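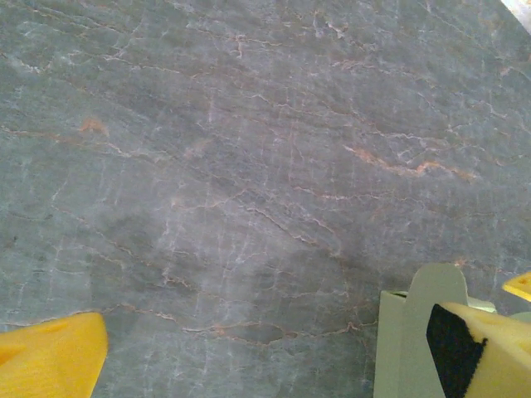 Progress report to the Lynch Fund, second half of the grant year
Sistham Community Kitchen and Supper Club
Prepared by Aidan Conneely

6 min read

Search this site Search Go

Dear friends at the Fund,

I promised I would keep this one shorter than the last, and I have tried, but so much has happened since June that you will have to forgive me if I wander a little.

The big piece of news is that we are cooking four evenings a week now, up from two when you first came to see us. We served 2,213 suppers in the period this report covers, against the 2,000 we set down in the application. I will admit I thought that target was a stretch when we wrote it! The early sitting at 5:30 p.m. is the one that grew. Families with small children want to eat and get home for bath time, and once we moved the soup forward to suit them they started bringing their neighbors.

The cooking classes have been slower going. We had 216 people sign up over the period, and plenty of them came back for a second course, but the daytime sessions in Edano never really filled. We tried mornings, then early afternoons, and then we asked people at the bus stop what they would come to, and the answer was bread. So bread it is. The first baking class had a waiting list and we are running it again in the fall, along with a pickling class that several of the supper regulars have been after me about for a year.

On the money side, we are a little under on ingredients and a little over on gas and electric. The savings came mostly from the arrangement with Trevo Produce, who let us have whatever is left on the truck at the end of the morning run. It makes menu planning lively (we had a great deal of fennel in July) but the cooks have risen to it, and the fennel and white bean stew has stayed on the menu by request. I would like to move $2,000 from the ingredients line to utilities, if you are comfortable with that, and I have put the form in with the accounts.

We did lose one of our two paid cooks in August, who moved away to be nearer her mother. It left us stretched for five weeks and we canceled three late sittings, which I was sorry to do. Her replacement started in September and has settled in very well.

Between now and the end of the grant we plan to finish the recipe booklet, which is typed up except for the desserts, and to hold the winter supper. You are all warmly invited. Please let me know by the middle of November how many of you can make it, and whether anyone can't eat nuts.

With many thanks, as ever,
Aidan

14 shares
3 comments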